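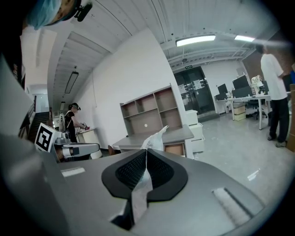

Stop blaming the bag

We lost most of February to a grip fault at Grendholm and I'm still annoyed, so this will be short.

The fault: thin plastic. Grip sensor says holding, gripper is holding, item is on the floor. What it had was a fold of bag. Happened 6 times in one shift before anyone wrote it up. The write-up said "bad bag."

No. Bags are crumpled. That's what a bag is. If a strip of film gets down in the seam of the pad and the software calls that a good grasp, the software is wrong, and so is whoever signed off on the check. I was one of the 2 people who signed, for the record.

Our test set was 1000 grasps. Boxes, cups, stiff stuff. Hardly any film. Then ticket 2289 comes in and everybody acts suprised.

And the fix being pushed is a stronger squeeze. Please don't. There are people standing a few steps from these things, at desks, backs turned. More force is not a patch for a bad reading. Make it stop and ask when the reading is thin. Slower, yes. Fine.

Pruner line gets the same pads next month. Same check, unchanged, last I looked. Somebody shoud hold that.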